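Support > Jarthorpe Tabletop Cell > Closed Tickets > Grip and Placement

September – Prepared by Hui-mei Yang, Technical Support, Skiltico

Subject: Kit places small block outside the lid at the Lennox site

Reported condition. The customer's Lennox site operates one Jarthorpe cell under the standard service plan. The assigned task is to pick a small white plastic block from the gray mat and place it in a green lid. The site reported that the block was being released against the rim of the lid, or short of it, on a growing share of cycles. The cycle counter read 1,770 at the time of the report. No fault code was recorded. The customer requested a repair or an exchange of the gripper.

Step 1. Confirm the work area. The site was asked to check that the mat was flat and that all four corners were taped down. All corners were found secured with white masking tape. A slight crease was noted across the mat toward the far edge, and the customer was advised to smooth it before the next shift. The lid and the block were set out on the mat for the remaining checks.
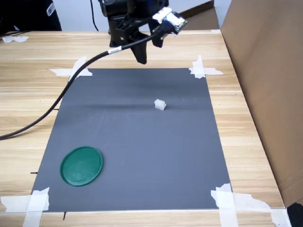
Step 2. Confirm the grip. The arm was commanded to close on the block and hold. Support looked for tilt between the fingers, as a tilted part will land to one side when released. The block was held upright with a finger against each side, and the grip was accepted as normal. Finger force was left at the factory setting.

The hold was then repeated over the lid to compare the commanded position with the true one. 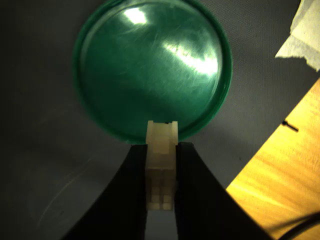 The commanded position was short of the lid center in every trial, and always in the same direction. Support concluded that the gripper was not at fault – an error in the fingers would have varied from one trial to the next. The exchange request was placed on hold and the ticket was moved to calibration.

Step 3. Inspect the cable path. The site was instructed to raise the arm clear of the mat, close the fingers, and leave all cables as they normally hang.
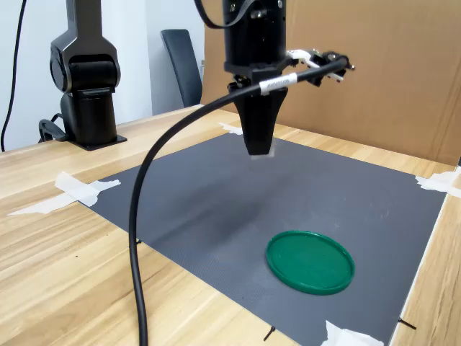 Calibration on the Jarthorpe kit depends on the sensor bracket keeping its angle to the fingers. The installation guide calls for the cable to be tied back along the arm. At this site the cable ran from the bracket across the front of the gripper and then dropped past the table, with no tie along the hanging length. Support judged that the weight of the cable was pulling the bracket out of line as the arm moved. The customer confirmed that the clips supplied by Baston had been removed during cleaning and had not been refitted.

Step 4. Refit and recalibrate. The clips were refitted, the bracket screws were tightened, and the calibration routine was run from the start with the power cycled first. The routine requires the fingers to be fully open before the part is located.

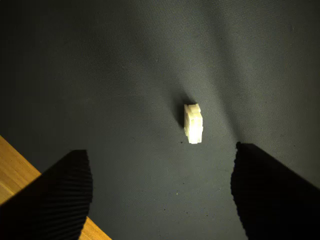 The site then ran 155 cycles with support on the line. The block was released inside the lid on all but 4 of them, and those were within the limits of the service plan. A further check was carried out after 10 hours of normal operation, with no change in the result.

Resolution. Closed with no parts exchanged. Cause recorded as cable strain on the sensor bracket. Sites that clean the cell on a regular basis should inspect the clips each time and should run the calibration routine whenever a clip has been removed.

Comments

labtech_R: We had the same problem and were sent a new gripper for it. The new one did the same thing. I wish this ticket had been posted sooner.

Orrin P.: Does the calibration routine need to be run again if only the tape is replaced?

Hui-mei Yang: No, provided that the mat has not been moved. If the mat has shifted, please run the routine.

denholm44: Step 4 should say which menu the routine is under. It was moved in the last update and took me most of a morning to find.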